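股票为啥一会儿涨一会儿跌?给小朋友讲讲

2026年3月13日

新闻里老说“股市大跌”“股市反弹”。大人听了皱眉头。到底啥东西在跌?赶紧讲,五分钟讲完。

先说股票是什么

假设有家做玩具车的公司,叫Drivolo。老板叫Teodoro Bautista。他想盖个新厂房,钱不够。咋办?

办法一,找银行借。要还的,还得多还一点,多出来的那点叫利息。

办法二,把公司切成很多小份,卖给别人。一小份就是一股。比如切成4,000股。你买一股,公司就有四千分之一是你的。很小很小一块,但真是你的。

公司赚了钱,可能分你一点,叫分红。公司亏了钱,没得分,你手里那股也可能不值钱了。

价格谁定的?

没有人坐在那儿定价。是买的人和卖的人碰出来的。

跟换贴纸差不多。全班都想要那张闪卡,它就贵,三张普通的才换得到。过两个礼拜大家不喜欢了,一张换一张都没人要。贴纸还是那张贴纸,想要的人少了而已。

股票也这样。想买的人多,价格往上走。想卖的人多,往下走。每天开市以后一直在变,有时候一秒钟变好几次。

那为啥大家突然都想卖?

原因一大堆,挑几个讲。

公司卖得不好。Drivolo的车这个季度没几个人买,大家担心它赚不到钱,就想把股票卖掉。

东西变贵了。塑料涨价、运费涨价,做一辆车花的钱多了,剩下的就少了。

利息变高了。这个有点绕,慢点看。银行利息高的时候,钱放银行里也能多拿一些,又比较稳当,有些人就不想冒险买股票了。还有,公司借钱也变贵了。两头都不舒服。

害怕。对,害怕也算。看见别人卖,自己也跟着买,不对,跟着卖。跑的人越多跌得越快。

反过来,好消息来了,大家抢着买,就涨。有时候消息很小,也涨好多。大人也经常猜错的。

“指数”又是什么

一个市场里公司太多了,一家一家看,看到天黑。所以有人挑出一批公司,把它们的价格按规则合在一起算成一个数字,这个数字就叫指数。

像算全班的平均分。平均分掉了,不代表每个人都考砸了,可能你还考得比上次好。指数跌了,里面照样有公司在涨。

咱们编个指数玩,就叫Sullness指数,里面放三家公司:做车的Drivolo,做面包的Avik,做雨伞的Rinaldi。昨天指数是208,今天变成了307。哇,涨了好多。真的市场一天里很少涨这么猛,我们是为了看得清楚。

可能是Avik的面包突然火了,也可能三家都涨了一点。光看指数看不出来,得翻开一家一家查。

百分号怎么看

新闻不爱说跌了几块钱,爱说跌了百分之几。因为光说“跌了2块”没用,要看原来是多少。

原来100块,跌2块,就是跌2%。原来10块,跌2块,就是跌20%,这可就疼了。

再来一个。Rinaldi的股票原来35块,一天跌掉一半,剩17块5。想涨回35块,要涨多少?很多人说一半。错啦。17块5的一半只有8块7毛5,加起来26块2毛5,不够。得涨一倍才行,就是100%。拿纸笔算一算,第一次算的人都会楞一下。

跌了,钱去哪儿了?

小朋友Marites Malabanan写信问的,问得好。

35块买的股票,现在别人只肯出30块。那5块没有掉进谁的口袋,也没有被风刮走。是大家觉得它没那么值钱了。你要是没卖,股还是那一股,以后可能涨回来,也可能继续跌。卖了,那5块才算真的亏掉。

小朋友能买吗

自己一般不能开户,很多地方要家长帮忙。不着急。先在本子上玩假的:选一家公司,每天记一次价格,记到四月底,再看看是高了还是低了。旁边写一句那天有什么新闻。一分钱不用花。

几个词,抄下来

股票:公司的一小份。
分红:公司赚了钱,分给股东的那部分。
股东:手里有股票的人。
指数:一批股票合起来算的数字。
牛市:价格涨了挺长一段时间。
熊市:跌了挺长一段时间。跟动物园没关系。

下回讲债券,就是公司和政府怎么打借条。有问题继续写信来,字写大一点。

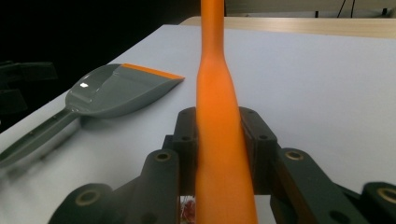
橙色的,上面细,下面粗。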